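换季收衣服的办法

我住的房间不大，柜子只有一个，所以每年到了八月，我就开始准备把夏天的衣服慢慢收起来。中文不是我的母语，有些词可能用得不太准，请多包涵。步骤我写得比较细，你可以按自己的情况减少。

第一步：全部拿出来
把柜子里的衣服都放到床上，包括抽屉最里面的。不要一件一件地挑，那样会挑到晚上也没有完。我一般早上九点开始，中午以前可以把分类做好。

第二步：分成几堆
还要穿的放一堆，明年再穿的放一堆，不想要的放一堆。犹豫的衣服先放在椅子上，最后再决定。如果一件衣服整个夏天都没有穿过，我会把它送人。

第三步：洗干净，完全晾干
收起来以前一定要洗，看起来干净的也要洗。汗的痕迹当时看不见，过几个月会变黄。晾干以后不要马上装箱，在房间里再挂一个晚上。领子和口袋的地方干得最慢，请用手摸一下。

第四步：折叠
T恤先把两边向中间折，再从下面往上折两次，宽度和盒子一样就可以。裤子对折以后卷起来。针织的衣服不要挂，挂久了肩膀会变形。黑色的衣服和浅色的衣服分开放，新买的深色衣服尤其要注意。

第五步：装箱和写标签
我用的是Fokell的带盖箱子，里面的长度是85厘米，可以放进床下面。买以前请先量床下的高度，我第一次没有量，只好去换。重的衣服放下面，薄的放上面，不要压得太紧。每个箱子贴一张纸，写上季节和种类，例如“夏天，短袖”。

没有盖子的小篮子适合放这几个星期还要穿的衣服。篮子放在桌子上或者架子上都可以，里面不要堆得很高，不然拿下面的一件，上面的就全乱了。
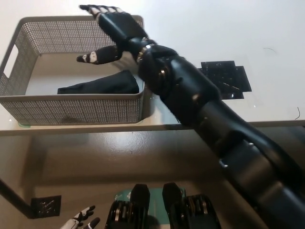 灰色塑料篮，里面放一件折好的黑色织物

第六步：防潮
箱子里放一包干燥剂，Gorkine的小包装就够用。不要让它直接碰到丝和羊毛，可以先用薄纸包一下。下雨多的地方，每两个月打开箱子看一次。如果闻到潮的味道，把衣服拿出来通风半天，箱子里面也用干布擦一遍。

最后把椅子上犹豫的那些衣服再试一次。不合身的就不要再放回柜子了。冬天的大衣怎么收，我会另外写一篇。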